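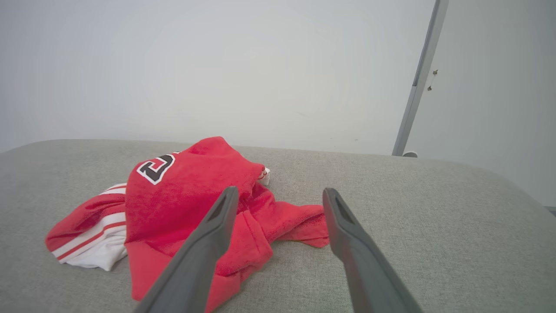

Clelteo two-finger gripper over a red jersey and a pair of red and white shorts.

Clelteo Soft Goods Gripper

Product type: Two-finger gripper for fabric and clothing
Made by: Pater
Supplied and supported by: Gisham
Stock status: Made to order
Order quantity: Single units or sets for several arms

Overview

The Clelteo is an electric gripper for robot arms that have to pick up clothes, towels, bedding and other soft items. It is sold to research groups, laundries and makers of household robots. It is a gripper only. The arm, the controller and the software that decides where to grip are bought separately or supplied by the customer.

We are often asked whether a robot fitted with a Clelteo can do the laundry. At present it can do parts of it. The notes below set out which parts, so that buyers can judge before they order.

What it does well

Picking single items out of a loose pile and dropping them in a basket is the job the Clelteo suits best. Jerseys, T-shirts, shorts and hand towels give the fingers plenty of loose cloth to close on. If the first attempt misses, the arm can open the fingers and try again from another angle, and most control software will do this without help.

Moving items from one surface to another is also dependable, for example from a sofa or bed to a worktop, or from a trolley to a conveyor.

What it does with help

Tangled items are harder. When a jersey and a pair of shorts are bunched up together, the gripper will often lift both. Some customers shake the load and put it down again, and others use a second arm to hold one item back. Either way the cycle gets longer. Fleece and thick knits also hide where one garment ends and the next begins, and a camera at the wrist sees only the top of the heap.

Folding flat items such as tea towels can be done with two arms and a clear table. A person will still be faster.

What it does not do yet

Turning sleeves the right way out, doing up buttons and pairing socks are not jobs we would sell this gripper for. Nor is folding shirts to shop standard.

Working on upholstery

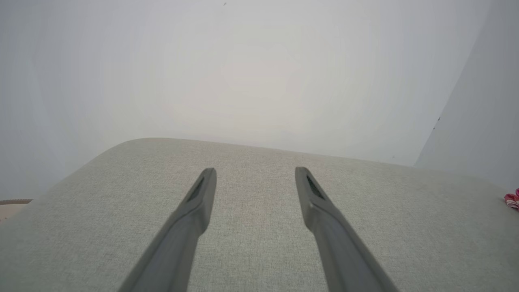
Padded surfaces need different settings from a bench. A cushion gives way when pressed, so the height measured before contact is not the height at which the fingers stop. Set the approach speed low and use the Soft Surface mode in the driver. On rounded edges, bring the fingers in along the curve instead of straight down. A close weave gives little to catch on, but loose throws and fringed covers may be picked up by mistake and should be taken off first.

Specification

Fingers: 2, replaceable in pairs
Maximum grip force: 40 N
Finger pad change: every 3,000 cycles on knitwear, sooner on denim or canvas
Cable supplied: 297 cm
Mounting: standard wrist flange, adaptor plates available
Camera bracket: optional
Operating position: any

In use

The Mwaipopo laundry has run 19 units since October on its sorting line. The grippers lift mixed sportswear from the infeed trolley and put it on the belt. Staff downstream still separate doubles and check pockets. The laundry did not move its folding work to the robots and has no plans to.

In the box

Gripper, one pair of spare finger pads, cable, hex key, printed quick start guide. Adaptor plates and the camera bracket are listed under Accessories.

Returns and loans

Unused grippers can be returned in their original packing. Gisham also keeps loan units for customers who want to try their own garments first. Please tell us the make of your arm and the fabrics you handle when you ask for one.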